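Is it okay to step down as a youth basketball coach mid-season, or do I stick it out?

**Jessie MacAulay**
October 2023

Hi all, long-time reader, hardly ever post. I coach fifth and sixth graders in the Okton rec league, and I've been doing it since my oldest was on the team. He's in high school now and couldn't care less whether I'm out there, which is fair enough.

So my problem is that I'm tired and I've gotten snappy. Last practice I barked at a kid for traveling on a layup drill (he's ten!) and I drove home feeling about two inches tall. My own coach growing up never raised his voice. He used to say, "If they can't hear you, get closer," and I've tried to run my teams that way. Lately I'm the loud one in the gym.

The season runs until March. I have an assistant, a college kid, very sweet, knows the game way better than I do, but he has never handled parents. And the parents this year are a lot. I get texts about playing time before I've even found my car keys. One dad sent me a spreadsheet.

I do still love parts of it. We run this passing game where you can't dribble at all, and when it clicks the kids go nuts. I just don't know if that's enough to carry me through the winter. Has anybody here left in the middle of a season? Did the kids take it badly? Did you regret it?
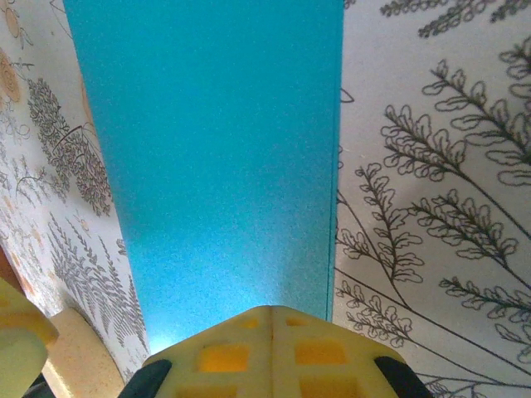

**Mirsad Popescu**
Jessie, I left in the middle of a season and yes, I regretted it, so take this as coming from somebody who did the thing you're asking about.

I was coaching seventh graders over in Wavircombe. Bad stretch at work, a new baby, and a team that had lost 3 in a row. I told myself the kids would be better off with someone fresh. I sent one email to the parents and never stood in front of the team and told them myself. That's the part I'd take back. I ran into one of my point guards at the grocery store a good while later and he asked me if it was because of the losing. He'd been carrying that around the whole time, and I stood there next to the bananas not knowing what to say to him.

So if you go, tell them in person, tell them why in words a ten-year-old can follow, and come to a game or two afterward and sit in the stands.

But before you go, could you just do less? Your post reads to me like the parents are wearing you out a lot more than the basketball is. When I finally went back to coaching I made a rule that I don't talk about playing time by text, ever. If you want to talk about minutes, you come see me the day after a game, not the same night. I told everyone at the preseason meeting, but you could announce it tomorrow and it would work just as well. Most of them stopped asking. A couple grumbled. The one who did come and talk turned out to have a pretty good point about his daughter, who I'd been sitting too much.

Also let the college kid run a whole practice. Start to finish, whistle and all, and you rebound for people and tie shoes. I did that with my assistant and it was the most fun I'd had in a gym in ages. You hear things when you're not in charge. One of my kids was singing the whole time on defense and I'd had no clue.

About the barking: say sorry to him. It takes ten seconds. I've apologized to players plenty of times and I never once lost their respect over it, and I'd bet your old coach would tell you the same.

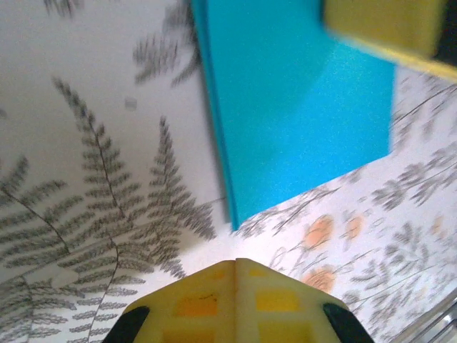 **Valentin Ammann**
just quit if you're not enjoying it, it's rec ball. somebody else will step up, they always do. our league in Zurnlow had 800 kids signed up and we still found coaches every year

**Ljubica Vasić**
I don't totally agree with Valentin, sorry! We were short of coaches two seasons running and my daughter's team got folded into another one, and half of those girls never came back to basketball. So somebody doesn't always step up. That said, I don't think you should be miserable until spring either.

What our league let me do was switch with my assistant on paper. She became head coach and I became the helper, same team, same gym, same kids. All it took was a phone call and one form. She had to redo her background check, so ask how long that takes where you are. I kept answering the parent emails for the first few weeks so she didn't get buried, and then I handed those over too. The players barely blinked. They wanted to know if we'd still do the no-dribble game (we have one too, best drill there is) and who was bringing the oranges.

And please keep the spreadsheet dad away from your assistant for as long as you can. Maybe give him the scorebook. Ours loves it.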